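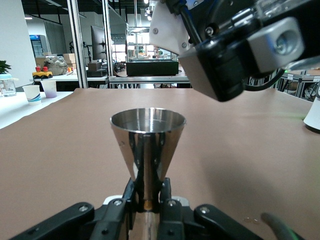 Metal cups make everything taste like the cup, a reader wrote to me after my last column, and anyone who serves a decent drink in one is just showing off. The message was unsigned and ran to 2 lines. I have thought about it for most of May, and I still think it is wrong.

The taste complaint is the one I hear most. I understand where it comes from. Many of us grew up with thin camp mugs that left something sharp in the mouth, and we decided then that metal was for tents. A good stainless steel cup, washed properly and rinsed well, gives me no taste I can pick out in water or cold juice. Tomato juice is another matter. I drink that from glass.

My own interest is in the cone. A cone-shaped cup with a wide rim and a slim stem is an odd thing to make out of steel. We know the outline from cocktail glasses, and in glass it is a nuisance. The stem snaps in the sink. I went through a whole set from Serra in one winter, all of them broken at the narrow part, all of them while drying. In steel the same outline can be dropped on a kitchen floor and picked up again. It may have a dent. You can live with a dent.

The showing off part of the complaint deserves a fair answer. Polished steel does ask to be looked at. It picks up the window, the lamp, your sleeve and your thumbprint, and it shows every one of them. Put a row of these cups out for guests and you will be wiping them first. I use a dry cotton cloth and spend a minute or so on each. My household thinks this is too much trouble for something that holds lemonade, and on some evenings I agree with them.

Brushed steel hides the prints. Cidine sells a brushed tumbler, and I own a pair and use them daily. They are good cups. They also look like something from a dentist's office, and I have never once set them out when people were coming over.

There is a real fault with the shape, and the reader did not mention it. A wide rim over a narrow stem is top-heavy when full. On a bare counter it slides and on a thick tablecloth it leans. I put plain brown paper down for summer suppers – the kind that comes on a roll – and the cups stand well on that. Fill them two thirds of the way and leave it there.

So I will keep mine. They go on the high shelf at Jondeck, our rented place by the lake, upside down on a folded towel, with the glass ones I have left behind them. Anyone who wants tomato juice can reach past.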